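Facilities Helpdesk, Skoltby Building
Ticket 189: Meeting room table, marks on white surface and items left behind

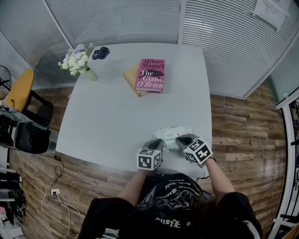 Status: Closed
Category: Furniture and room condition
Location: Mallow room
Opened: 2019-05-18
Priority: Normal

Summary of the request

The reporting department states that the large white table in the Mallow room has developed dull patches which remain after ordinary wiping. It also asks that items without a known owner be removed, and that the cleaning instructions on the room's notice be checked, as two versions appear to be in circulation.

Items recorded in the room

Small glass vase with white and pale lavender flowers, on the table.
Two books, stacked. The upper one is a pink hardcover of The Giant, O'Brien by Hilary Mantel. The lower one is tan; title not recorded.
Packet of wet wipes, white with green print.
Black cloth item, crumpled, possibly a glove or sock.
Black bag, on the floor near the chair with the yellow seat.
Black electric fan, to the left of the table.

The fan belongs to the building and is to remain. The bag was confirmed as the property of a member of staff and has been struck from the list.

Log

Entry 1. Request received and assigned to the day team. The reporter was asked whether the patches could be felt by hand or only seen. Reply: only seen, and mainly from the door side when the blinds are open.

Entry 2. Table inspected. The patches are a thin film and the surface beneath is sound. No scratches found. One faint ring was noted where the vase is usually kept. The reporter was advised that replacement of the top is not justified at present.

Entry 3. Film tested on a small area near one corner with warm water and a soft cloth. Slight improvement only. Tested again with the Pradiler surface cleaner at the normal dilution, left for 3 minutes, rinsed and dried. The film lifted fully in the tested area.

Entry 4. Reporter asked what had been used on the table since March. Reply: wet wipes, several times a day, with no rinse afterwards. This is consistent with the film. Wipes of this type leave a residue which builds up over time and shows clearly on a pale, smooth top.

Entry 5. Full clean of the table carried out with the Pradiler product and two rinses. The vase was emptied, washed and refilled, and a coaster was placed beneath it. The ring has faded but may still be seen in low light. The department accepted this.

Entry 6. Notice compared with the current room sheet. The copy taped to the blinds was the earlier version and did not mention rinsing. The department also asked whether tape would harm the blinds. The supplier, Sutter, advises against it, as the adhesive can lift the finish from the slats. The old notice was taken down and the current version placed in a holder beside the glass door.

Entry 7. Unclaimed items. A message was sent to all users of the room. The books were claimed by the reading group on the same floor, which had set them aside for its next meeting. They have been moved to the shelf in the kitchen area. The cloth item was not claimed and has been placed in lost property under this ticket number.

Entry 8. Ticket reopened at the request of the department, which reported that the surface looked dull again. On inspection, wipes had been used after lunch without a rinse. The table was rinsed with plain water and dried, and the dullness cleared. No further product was needed.

Entry 9. Table checked again following a period of normal use. No film present. Ticket closed with the agreement of the reporting department.

Guidance for users of the room

Wet wipes may be used for small spills. The area should then be gone over with a damp cloth and dried. The full clean will be carried out by the day team once a month. Flowers are permitted on the table provided that the vase stands on the coaster supplied. Nothing should be fixed to the blinds or to the glass partition. Personal items should be taken away at the end of each booking.

Related tickets

175: Mallow room, door closing slowly. Closed.
400: Request for a second coat hook. Open, awaiting delivery.

Any return of the marks should be reported under the present ticket number so that the cleaning record is kept in one place.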